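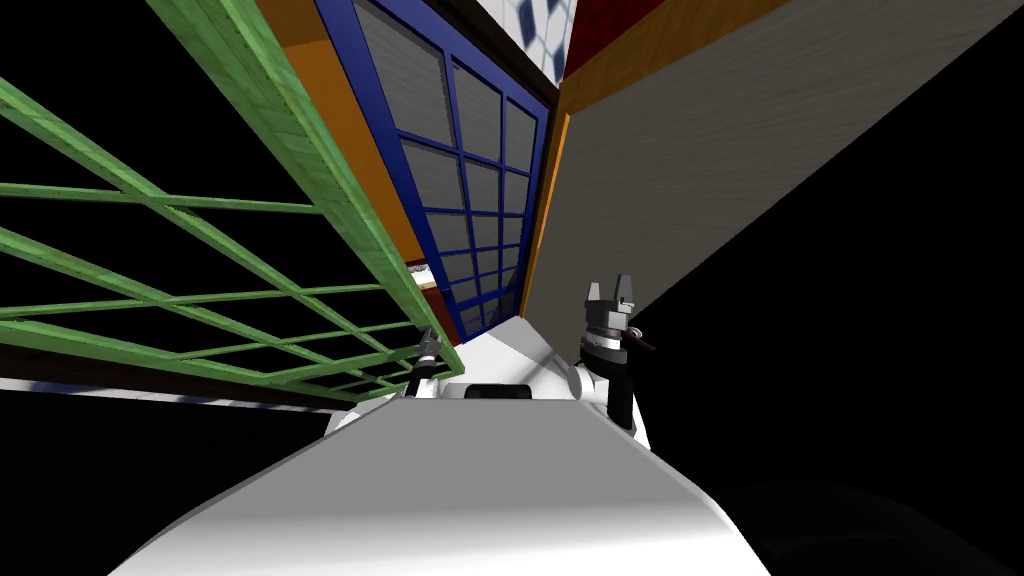

Rastton is a two-armed robot built in a shared workshop in Tuston by Nurhan Güneş and Obed Kwofie, together with a simulated copy of the machine and a small virtual house for it to practice in. Work began in April, and the first full simulation ran on 18 September 2018.

Design

The robot has a white body and two arms, each ending in a gripper. The grippers went through more redesigns than any other part, and fans of the project love them for it! Parts for the physical build cost $3,980, most of it spent on motors.

Simulation

The virtual house, called Testness, was modeled by Retno Subramaniam. It is a wonderfully colorful place, with a green wooden lattice, a blue-framed window with gray panes, pale beige walls and orange wood trim. Outside the modeled parts everything is plain black. Subramaniam drew the wood grain textures herself.

Arm motions are tried in Testness before they are loaded onto the real machine. The longest test so far was 2,000 reaching motions in a row, run overnight on a secondhand desktop.

Versions

Version 23 of the arm software, written by Ilham Lau, was the first to move both arms at once.

See also: Rahman (workshop)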